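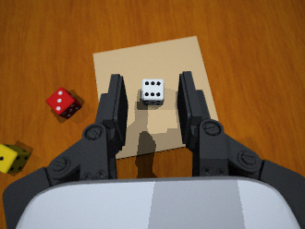
Figure 2. Three dice: white on a beige sheet, red and yellow to the left.

3.2 Oral rehearsal before opinion writing

The second part of the study looked at what fourth graders did in the minutes before they began to write an opinion piece. Earlier work by Tuhumury and Rahman in the Arain district had suggested that students who said their reasons aloud to a partner wrote longer first drafts, but it left open whether the drafts were better supported. We wanted to look at support more closely, and to do it in ordinary lessons with the regular classroom teacher in charge.

Two schools took part, Tillia Elementary and Clunda Elementary. Each school gave us six classrooms, for a total of 12. The teachers had all used the Welari writing units for at least a year before the study, so the prompts, the paper, and the checklist at the end of each unit were familiar to the students. We asked the teachers to change only the step that comes before drafting. In half of the classrooms at each school, students filled in the planning page on their own, as the unit directs. In the other half, they talked first and filled in the planning page afterward.

The talk was simple. Students sat in pairs. One partner stated an opinion and then gave a reason for it. The listener could ask only one thing, "What makes you think so?", and could ask it as many times as seemed useful. After a few minutes the partners traded roles. Teachers were asked not to supply reasons, though they could repeat the directions or help a pair get started. Prasetyo Tuhumury observed the lessons at Tillia and Sugeng Rahman those at Clunda, using the same observation sheet.

There was some drift from the plan. At Clunda, one teacher let students choose their own partners from the second prompt on, and another held the talk before lunch and the drafting after it. We kept both classrooms in the sample. The planning pages from the second classroom were filled in right after the talk, so students still had a written record to go back to when they returned.

Students wrote to the same four prompts in the same order: whether recess should come before lunch, whether a class should have a pet, whether students should choose their own reading books, and whether homework should be given over vacation. Drafts were written by hand in one sitting. Spelling and handwriting were not scored. We collected 600 drafts that could be read from start to finish and that addressed the prompt. Drafts by students who missed the talking step, or who joined a class partway through the unit, were set aside before scoring.

Each draft was scored for the number of separate reasons, for whether each reason was followed by at least one sentence of support, and for how the piece ended. A reason was counted as separate if it could stand without the one before it. "Dogs are fun" and "dogs make you happy" were treated as one reason unless the student went on to explain them differently. Support could be an example, a short account of something that happened to the writer, or an explanation beginning with a word such as "because" or "so." A sentence that only repeated the reason in other words did not count.

The hardest cases were personal accounts. Many students began with a reason and then told a story that wandered away from it. A piece on class pets might turn into a page about a cousin's hamster, with no return to the classroom. The two raters first disagreed on whether such an account was support. We settled on a plain rule: if the first sentence of the account had a clear link to the reason, it was counted once, no matter how long it ran. All drafts scored before that rule was adopted were scored again. 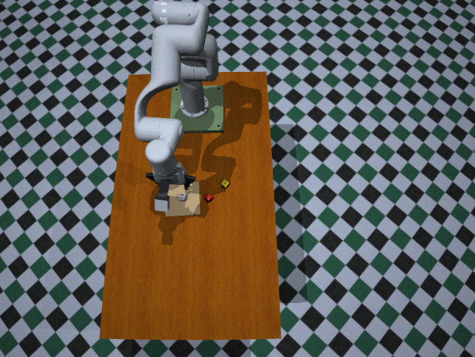

Did students who talked first give more reasons than students who planned alone?

The number of reasons was much the same in both groups, but students who talked first more often followed a reason with a sentence of support.

The difference in support was easiest to see on the recess and homework prompts. Students had strong feelings about both, and in the classrooms without talk many drafts listed reasons one after another with nothing in between. One student who planned alone wrote, "Recess should be first. You get hungry. You get tired. It is more fair." A student in a talk classroom, writing on the same prompt, gave only two reasons but explained each: "If lunch is first kids eat too fast so they can go out, and then their stomach hurts when they run."

On the prompt about reading books, the groups looked more alike. Teachers at both schools told us that students had talked about book choice many times already, and it may be that those earlier conversations did some of the same work. The classes in both groups also had a chart of reasons for reading on the wall for part of the unit, which we had not planned for and did not ask the teachers to take down.

Endings changed little. In both groups the most common ending was a restated opinion, often copied closely from the opening sentence. The listening partner's question was aimed at reasons, and nothing in the talk asked students how they would finish. A few pairs at Tillia did rehearse a last line, usually in a loud voice, but those lines seldom turned up in the drafts.

The planning pages help to explain the result for support. Students who had talked tended to write short notes in the box beside each reason, sometimes a single word such as "stomach" or "bus." When they drafted, they turned the note into a sentence. Students who planned alone more often left that box blank or copied the reason into it a second time. Teachers had noticed the blank boxes in earlier years and had tried modeling the step on the board, with mixed results.

We are cautious about how far these findings reach. The classrooms were not assigned at random – teachers were grouped by schedule – and all of the students already knew the Welari format. The drafts were also short. With a longer piece, written over several days, the effect of a few minutes of talk could fade before the student reached the later paragraphs. Section 3.3 takes up revision, using the second drafts from the same classrooms.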